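Looking after a bamboo chopping board (and the bit of worktop it lives on)

I ignored our chopping board for years. It got a wipe, it got leaned against the tiles, and by last May it had gone that sad grey colour and smelt of onions whatever I did. So I sanded it back, started again and now I've got a little routine that keeps it looking decent. It takes ten minutes, plus a night of leaving it alone.

Step 1: Clear a space

Get everything off the board and shove the jars and mugs to the back. Our worktop is marble and oil does leave a mark on it, so I put an old tea towel down before I start. Move the knife well out of the way too before you start on the board. 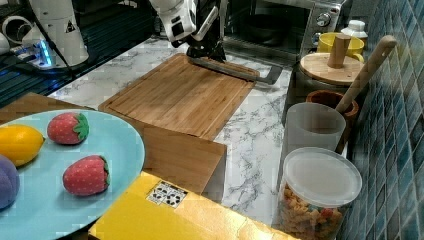 Step 2: Salt and lemon

Sprinkle coarse salt all over, cut a lemon in half (a real one!) and scrub with the cut side, squeezing as you go. Leave it five minutes, scrape off the sludge and rinse quickly under the tap. Don't soak it, ever. Dry it with a towel and stand it on its edge overnight.

While it's drying I sort out the back of the counter. Ours collects everything: canisters, the spoon pot, a cereal box that should really live in the cupboard. I pull the lot forward, wipe the tiles and put back only what we use.
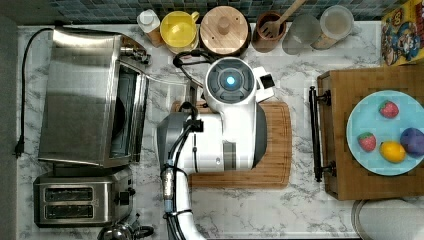 The toaster gets its crumbs shaken out at the same time, unplugged of course, and then I can forget about it for a month.

Step 3: Oil it

Use food-safe mineral oil. I've been on the Luslow one but any will do. Pour a small puddle in the middle and rub it along the grain with a soft cloth, then do the edges and the corners. The groove is where everybody skimps, and it's the bit that sits full of tomato juice, so run a cloth-covered finger all the way round it, twice. Leave it a few hours and buff off whatever's left. 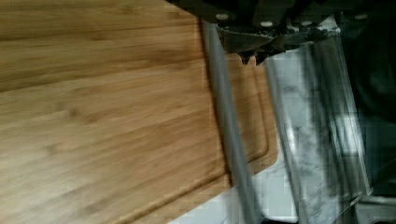

Georges Khoury: Would walnut oil do instead? I've half a bottle in and my board is very dry along one side.

It would, as long as no one eating at yours has a nut allergy. Give the dry side a second coat the next day and see how it looks.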